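Course testers and heat runners wanted – Clisero obstacle series, Mustley

Posted Jun 21, 2018

1,639 shares

Denumano is looking for people to test and run the indoor obstacle course for the Clisero series at Mustley. The heats are in August and the course has to be signed off before then. There are two parts to this call. You can apply for one or both, but testers can't place in the heats because they will have had extra time on the obstacles.

Course testers

We need 42 testers. You don't need to be a competitor. In past years we used mostly climbers and gymnasts, and we ended up with a course that suited climbers and gymnasts and not many others. This time we want a wider spread of heights, weights and ages. If you are under 160 centimetres or over 190, please apply, as those are the people we are always short of.

Each tester does two evening sessions of three hours. In the first you go through the obstacles one at a time and tell the build crew what you found: where your hands went, where you slipped, what you couldn't reach. In the second you run the full course against the clock, with a rest of at least twenty minutes between runs. Jörg Dreßler runs the first session and Roswitha Albers does the timing for the second.

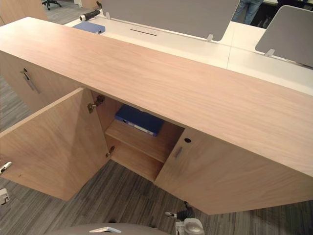
Testers are paid a flat $90 per session, plus parking. Payment goes out by bank transfer within a fortnight of your second session. If you do one session and can't make the other, you still get paid for the one you did, but please let us know early so we can fill the spot.

You will need to:

- be 18 or older on the day
- be able to hang from a bar for 15 seconds
- be able to swim 25 metres, as two of the obstacles are over water
- sign the waiver and fill in the medical form
- be free for two weeknights before the end of July

If you have had a shoulder dislocation in the last two years we will ask for a note from your physio. A past injury doesn't rule you out. We put people with wrist or shoulder trouble on the balance and footwork sections, and there is plenty of work to do there.

Please don't post photos or videos of the course before the heats. We know it's tempting. The runners are supposed to see it for the first time at the walk-through, and one clip last year meant the crew had to swap out an obstacle four days before the event.

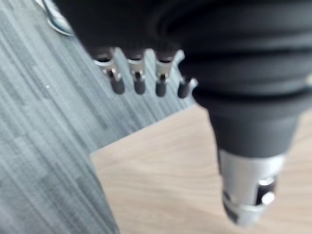 Heat runners

There are 101 places in the heats. Half are drawn from a ballot and the rest go on application, so you don't need a record of results to get in. Tell us in a paragraph or two how you train and why you want to run. Videos are welcome but keep them under two minutes, and show us ordinary training. We don't give extra marks for music or editing.

Entry is $55, refundable until two weeks before your heat. Each runner gets one attempt. The course has 5 obstacles in the heats and two more are added for the final. The order is:

1. Offset steps
2. Swinging rings (over water)
3. Balance logs (over water)
4. Cargo net and drop
5. Curved wall, 4.1 metres

A lower wall of 3.6 metres is there for anyone who wants it. It adds 30 seconds to your time and counts as a finish.

Runners go in order of their draw number, which you will get by email. If you miss your number you go to the back of the heat, once. Mattes Harms is the head marshal and his call on falls and restarts is final. Touching the water with any part of your body ends the run, but your time and distance up to that point still go on the sheet.

The heats will be filmed and put together as a highlights program for the website. Running in a heat doesn't mean you will be in it. Please tell your family and friends this before they clear their evening – every year we get messages from people who were upset to find they weren't shown. All runners can get the raw footage of their own run if they ask for it on the entry form.

Feedback from last year's runners and testers is welcome under this notice and we do read it.
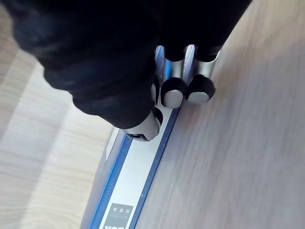

Angus Wihongi: Ran it last year and fell on the rings. Can you say if chalk is allowed this time? We got told yes at the walk-through and no on the start line.

Ebuka Ugwu: Chalk is fine on the rings and the net, but please wipe your hands before the wall. It will be on the rules sheet this time.

To apply, fill in the form at the Mustley front desk or ask there for it to be emailed to you. Mark it TESTER, RUNNER or BOTH. Tester applications are read as they come in. Runner applications stay open until the middle of July, and the ballot is drawn the week after.

2 comments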